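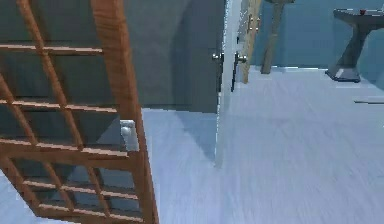 **Maintained by:** Embodied Learning Group, Nedelcu Lab

# Stotel Rooms

Stotel Rooms is a set of simulated household episodes for training navigation and object-search policies. Everything in it was rendered. There is no real-world footage in this release.

## Contents

| Split | Episodes |
|---|---|
| train | 2,000 |
| val | 47 |
| held back | 22 |
| **total** | **2,069** |

The held-back episodes are not in the download. Ask Natanael Xavier if you want a policy scored on them.

Each episode has:

- RGB images from the agent's viewpoint
- the action taken at each step
- agent position and heading
- one written instruction, in English
- a success flag set by the simulator

Episodes stop at 600 steps. Any that reach the limit are kept and flagged as failures.

## How episodes were gathered

Operators drove the agent by keyboard in the Zinden simulator. They saw the same view that is stored in the episode, with no map. Grigore Cozma wrote the instructions and fixed the start positions. Instructions name a target and sometimes a support, as in "find the suitcase on the cabinet."

Doors, lattice panels and large furniture often block part of the view. We kept these views, including ones where a target shows only as a sliver through an opening. Small items on tables in the next room can cover very few pixels.
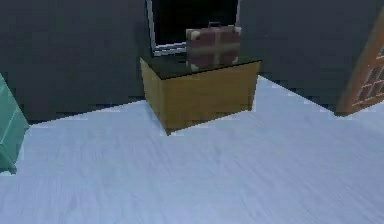 *Suitcase on a low cabinet, with a black screen behind it.*

## Known problems

- Edges are stair-stepped, most clearly where walls meet the floor. A model may learn to lean on this.
- Floors and walls are plain, so texture gives few cues for position.
- Some furniture is visible only at the edge of an image. It still gets an entry in the object list.
- Instructions written before June use "cupboard" and "cabinet" for the same object class. Later ones use "cabinet" only.

## Loading

```python
from stotel import Rooms

ds = Rooms("data/", split="train")
ep = ds[0]
print(ep.instruction, len(ep.actions))
```

Images are read on demand. Set `preload=True` if the split fits in memory.

## Related

Ninham is our older set, made with the same action space but shorter instructions. The loader reads both. Do not mix their object lists, as the class numbers differ.

Send label corrections to Grigore with the episode number and step.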